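Notebook, demonstration day, March
Written the same evening, some parts from memory. Khải, please correct if I have the times wrong.

We began at 9.30 with the visitors from Plimside. Duyên Nông came with two colleagues whose names I did not write down, sorry. I spoke first for ten minutes with the slides, and I think it was too long. They wanted to hold the grippers. Next time the slides should come after the fruit, or not at all.

Task for the morning was the same as in our rehearsal: move fruit on and off the plate, one piece at a time, with the hand-held gripper. Cúc showed it slowly two times and explained how to keep the wrist quiet. She is better than me at this explanation, I talk about the linkage and people stop listening.

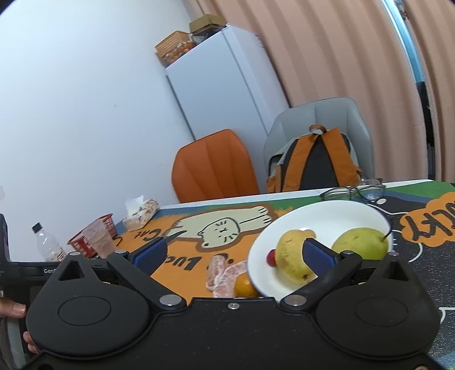 The pears are the difficult part, as we knew already. If you take a pear near the stem end, the pads have only a small contact and it turns in the jaws. If you take it across the wide part, the opening is almost at the limit. Duyên asked why we don't make the opening wider. I answered that the fingers would become longer and then the tips bend more, but I must admit I have no measurement for this, only the feeling from the Arnon version. To do: Nghĩa and me, measure the bending at the tips with a 1,000 g load, both versions.

Second question from Plimside, and a good one: how do we decide that a grasp is failed? At the moment we say failed if the fruit leaves the pads before it is above the target. Bảo says a bad grasp which arrives is also bad, and should have its own label. We discussed it too long in front of the guests. I propose that we add one label, "arrived, slipped", and look again after 30 recordings.

Before today the set had 947 recordings. I did not add the ones of the visitors. They are kept in a separate folder with the name Palacios until Khải has looked at them, and please do not mix.

Small fruit and nuts went in the second half, after tea. For the nuts the approach must be low and the jaws almost closed before you arrive, otherwise the pads push it along the plate. The fuzzy skin holds well on the blue pads, better than the smooth skin.
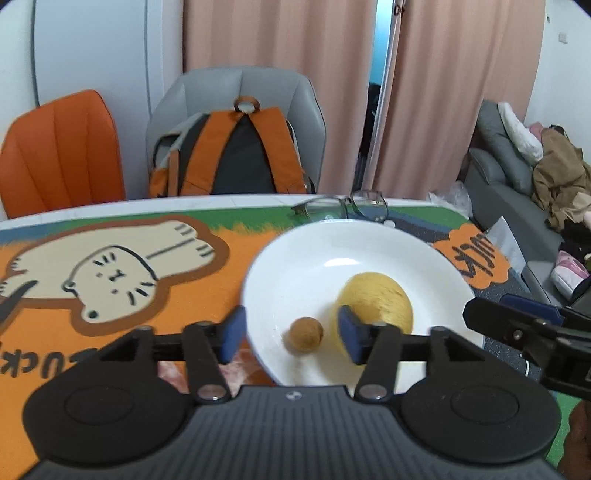 When two persons work with two grippers at the same plate, they need to agree who goes first. We had not prepared a rule. Bảo and one of the visitors both went for the same piece and both stopped, very polite, and then both went again. I suggest simply that the person on the left begins and says "clear" when the fingers are away from the plate. In the Arkden protocol there is something similar, I will look for it.

Other remarks, not in order:
- The patterned cloth stays. Duyên liked that the background is busy like a normal home. Khải would still like some recordings on a plain one for comparison, 20 is enough.
- Bring a second plate, with a higher rim. With the wide shallow rim one can slide a fruit up the side and it looks like a clean pick.
- My right thumb is tired after one hour. Ask Cúc if she has the same. Maybe the return spring is too strong.
- The sheet for the visitors has an old drawing with the former pads. Replace.

They left at 12.15. Duyên will write to us about a second visit and wants to try cups and spoons. I said yes, but we have not tested spoons ourselves, so this comes before. Khải to choose which spoons.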